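Fletau Market Trades Its Saturday-Style Scrum for a Row of Lockers

Comments (19) 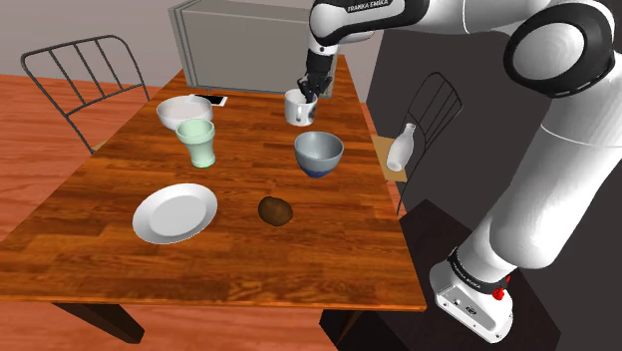
Soup, Eggs and a Four-Digit Code

For as long as most people in Fletau can remember, buying a decent bunch of radishes meant arriving at the growers' market by 7 a.m. and being faster than the person behind you. Starting in March, shoppers will be able to lose that race from home.

The Skerach Growers' Cooperative is putting in a bank of chilled lockers at the old ticket hall on Depot Street, where customers can collect orders placed the night before. Members pick what they want by 9 p.m., the farms pack it in the morning, and a code arrives by text at noon. The lockers stay open until 10 at night, two hours later than anything else on Depot Street except the laundromat.

The ordering system is called Fletport, a name the co-op's members chose by vote. The runner-up was "Locker," which lost narrowly.

Vratislav Hubáček grows greens and keeps hens on the Kamolrat road, and he has spent most of the winter talking his fellow growers into the idea. Some of them took a good deal of talking.

"They told me people come to the market for the conversation," Hubáček said. "I have stood at that stall in sleet. There was very little conversation."

The co-op has 347 households signed up so far, and needs 395 to cover the rent on the hall and the electric bill for the chillers. Hubáček expects to make up the difference once asparagus comes in. Asparagus, he said, does more for recruitment than any flyer he has ever printed, and he has printed a lot of flyers.

Nineteen farms will stock the lockers at the start. Most are selling what they always sell: roots, greens, eggs, goat cheese, and the dense rye loaf that has its defenders. A few are branching out. One dairy plans to offer quarts of potato soup, and a mushroom grower is promising a "surprise bag," the contents of which he says will all be mushrooms.

There is no subscription and no minimum order. Each pickup carries a $3 fee, waived for anyone who also brings back egg cartons. The co-op is firm that the cartons should be egg cartons. During the trial run, somebody returned a shoebox and asked for the discount. It was granted, once.

The open-air market will keep going in the square, in the same spot and at the same unreasonable hour. Hubáček says he will still be there with his hens' output and a thermos, mostly for customers who like to squeeze a tomato before they commit to it. Squeezing is not available through Fletport.

Sign-up forms are at the ticket hall and the Fletau library. Orders for the first pickup open at 6 p.m. on the eve of the launch, and the co-op asks that people hold off calling before then to reserve asparagus.

Shares: 395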